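Gurkon 2 gripper finger set

I run our Gurkon five days a week, and these are the fingers I keep going back to! They're dark, with rounded tips, and swapping a worn pair takes me 5 minutes (bolts finger-tight first, then nip them up). 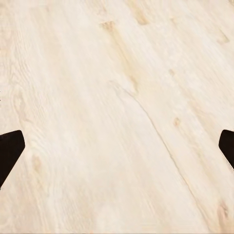
Lashari Robot Workshop, Vullordale

I always set mine over bare wood with nothing in the grip, then check both tips sit level before I run a job. Wipe them down every 90 hours, and please don't use solvent. Sold in pairs, with three spare bolts.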